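Chapter 6
The Workpiece and Its Fixture

In this chapter
Choosing an object to practice on
Holding the object still
Setting heights and approach directions
Working near sockets, latches and cables

In Chapter 5 the arm was bolted down, powered up and taught to move between points in free air. Free air is forgiving. A fingertip that ends up a little to one side of its target does no harm when there is nothing there to hit. From this chapter on, the arm works close to real parts, and small errors start to matter.

The project for the next four chapters was built in a shared workshop by Tamsin Trevaskis and Brodie Ormsby. Their aim was to have a collaborative arm handle parts inside an old desktop computer. They kept a notebook, and many of the settings in these chapters come from it. The first entry is dated Wednesday, February 19, 2020, and the last was made in July of the same year.

6.1 Why a desktop computer

A desktop computer is a good practice object for a home builder. Old ones are easy to find, and damage to one costs little. Inside the case there are parts that slide, parts that clip, parts held by screws, and cables that bend out of the way or don't. The same case can be used for easy jobs at first and harder ones later.

Lay the tower on its side with the open face up. The motherboard then lies flat, like a floor, and most of the parts on it can be reached from above. The walls of the case, the drive cage and the power supply stand up around it. Treat these as obstacles from the start, and write down their heights before you teach a single point.

Unplug the power cord before the case goes on the work surface. It stays unplugged for every exercise in this book.
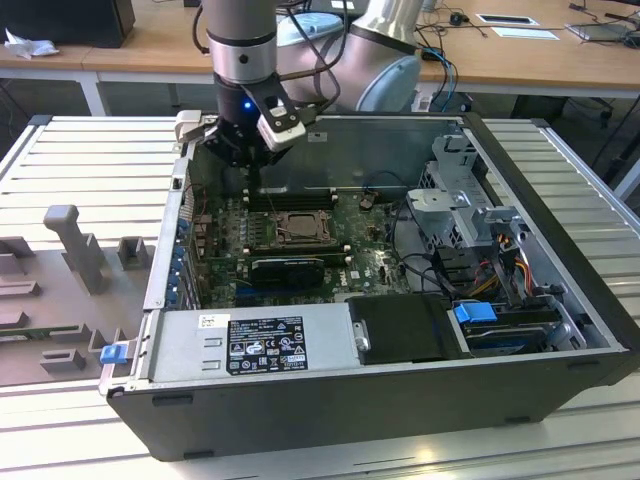
6.2 Holding the case still

A full case is heavy enough that beginners often leave it loose. This works until the first time the gripper pushes sideways. The case then slides a short distance, and every point taught before that moment is wrong.

There are two common ways to deal with this. One is to clamp the case or set it against stops. The other is to let it rest freely but check its position before each run. Trevaskis and Ormsby began with the second method and changed to the first after a week of teaching the same points over again.

Stops can be simple. Two blocks along one side and one block along the next side are enough to put the case back in the same place. Push the case against all three blocks, and check that it touches each one. A case with rubber feet may need the feet taken into account, as they grip the surface and stop the case from sliding fully home.

Smaller parts need a place of their own. A molded or printed plate with raised posts and ridges gives each part a known position outside the case. Put the plate within easy reach of the arm, and fasten it to the same surface as the case.

6.3 Heights

Use three heights for every job. The travel height clears everything in and around the case. The approach height is just above the part. The working height is where the fingers close. Move sideways only at travel height until you have run the job many times without contact.

The notebook gives 300 millimeters above the work surface as the travel height for this project. Your own number depends on your case. Measure the tallest thing inside it, including any cable that arches upward, and then add the length of any part the gripper will be carrying.

6.4 Looking from the wrist

A view from the side shows whether the arm is clear of the walls. It is less useful for judging what lies next to the fingers. For this, a small camera at the wrist is a great help. Learn to pick out landmarks that do not move: a screw head, the coin-cell battery, the corners of the processor socket. The ends of the memory slots are useful too, and the latches there are often a different color from the board.
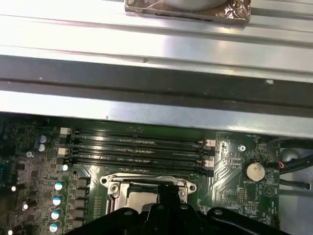
Figure 6.2 Wrist view of the motherboard, with the four empty memory slots above the processor socket and a finger of the gripper over the socket frame.

The gripper hides part of whatever it is above. Before teaching a point, raise the arm to approach height, note the nearest landmarks on both sides, and only then go down. If a landmark disappears from view on the way, stop and check the position by eye.

Exercise 6.1 covers the three stops, and Exercise 6.2 the measurement of travel height. Do both before starting Section 6.5.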